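Interim progress report: evaluation of the Clerurum kitchen manipulation simulation kit
Submitted to the Killow program office by the Theodorakopoulos evaluation group
Prepared by Yupin Srithong; reviewed by Themba Magagula

Period and scope

The present report covers work completed through November under the second stage of the award. The group was asked to determine whether the Clerurum kit is suitable as the standard test environment for household manipulation policies, and whether a site license should be purchased for the coming year.

Work completed

Installation on the shared compute nodes was finished in the first two weeks of the period. Normunds Mets adapted the Asier control policy to the kit's action interface, and 238 evaluation episodes were then run on countertop tasks. Of these, 205 ran to the end without a software fault and were accepted for scoring. The remainder stopped on a loading error that has been reported to the supplier and is under investigation.

Scene loading takes roughly 65 seconds on the current hardware. The supplier has stated that the next release will shorten this, but no date has been given.

Findings to date

Object placement and camera settings can be changed from a single configuration file, and staff with no previous experience of the kit were able to prepare new layouts after one day of training. Documentation for the camera settings is thin. Rendering of transparent items remains a concern, as clear objects have little contrast with the stone surface and the wall. Charalambos Kontogiannis is preparing a separate note on how this affects the policy's object detection.

Outstanding items

Scoring of the accepted episodes is under way. The supplier's responses to 2 support requests are still awaited, one on the loading error and one on license terms for partner institutions. No change to the approved budget is requested. Thanasis Kontogiannis will present the scoring results at the Friday review meeting, and a recommendation on the license will follow in the final report.

Countertop task, rendered views 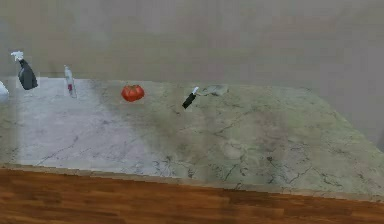
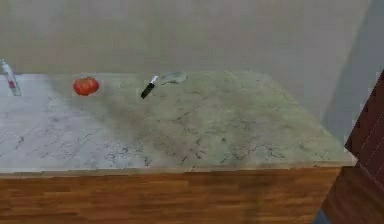
Marble-patterned counter with tomato, knife and clear bottle, as rendered by the Clerurum kit (both views).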